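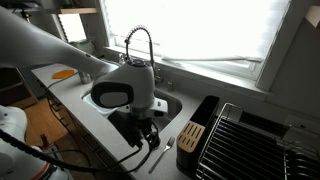

Chukwuemeka Akande erklärte zu Protokoll, er habe den Wechsel zu Lusbridge nie beantragt und die Unterschrift auf dem Formular stamme von fremder Hand.

Die Spielerkommission des Verbandes nahm die Erklärung zur Kenntnis. Den Vorsitz führte Folasade Usman. Zu entscheiden war, ob der Mittelstürmer in der Rückrunde für den SC Okafor spielberechtigt sei oder ob die im Februar eingegangene Abmeldung Bestand habe.

Der Vertreter des SC Okafor, Gitau Mfinanga, legte den Spielerpass vor. Darin fehlte eine Seite. Auf Befragen gab er an, der Pass sei in der Geschäftsstelle in einer verschlossenen Schublade verwahrt worden, zu der 2 Schlüssel existierten. Den einen trage er bei sich. Über den Verbleib des anderen wolle er sich erst nach Rücksprache mit dem Vorstand äußern.

Lusbridge hatte eine Ablösesumme von 2.000 Euro überwiesen. Der Betrag war auf einem Konto eingegangen, das in den Büchern des SC Okafor nicht geführt wurde. Mfinanga las die Kontonummer zweimal und bat um ein Glas Wasser.

Akande saß während der gesamten Verhandlung aufrecht, die Hände auf den Knien. Er hatte in der Hinrunde 12 Tore erzielt und seither kein Spiel bestritten. Auf die Frage der Vorsitzenden, für welchen Verein er aufzulaufen wünsche, antwortete er, man möge ihm zunächst sagen, wer für ihn unterschrieben habe.

Die Kommission zog sich zur Beratung zurück. Als sie den Saal wieder betrat, war der Stuhl Mfinangas leer. Auf dem Tisch lag ein Schlüssel. Die Vorsitzende ließ ihn zu den Akten nehmen und rief den nächsten Zeugen auf.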